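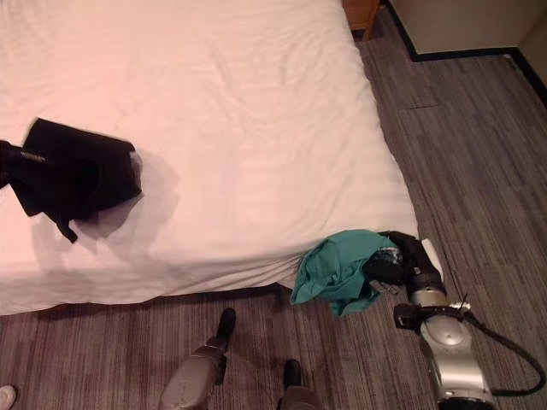 Nisovell Fragrance Notes — README

Welcome, and thank you for stopping by! Nisovell is a small collection of written smelling notes on perfumes, put together over a couple of long winters in Ostness and now shared with anyone who likes to read about scent (or wants to teach a computer to). Release 2 is dated 10 Jun 2021 and covers 38 perfumes from the house of Nornenthorpe, each one smelled on paper and again on skin.

Every perfume has its own row, with the name, the top, heart and base notes, a strength score, and a free comment that can run on a bit — we do love to talk.

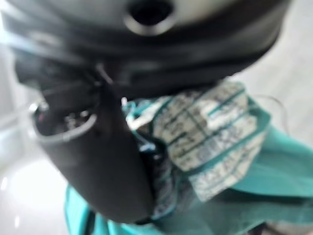

Are the notes taken from the maker's own leaflets?

The notes are all ours, written before we read any leaflet, so an iris may well turn up as "carrot" or "lipstick."

Please be gentle with the strength scores. The first 17 rows were scored in October with the heating on, and they lean high. We left them as they were, and the column called season will help you sort them out. 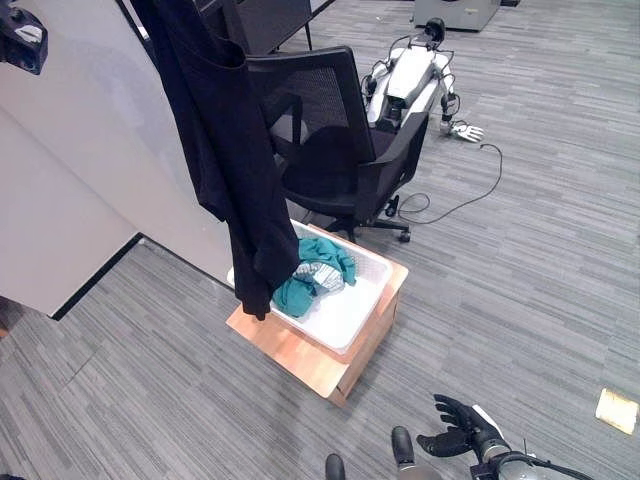
Pastor wrote to say that row 18 reads far sweeter than the perfume smells after an hour, and asked for a separate drydown column. We think it's a lovely idea, and it's planned for the next release.

Free to use and share, with credit to Nisovell.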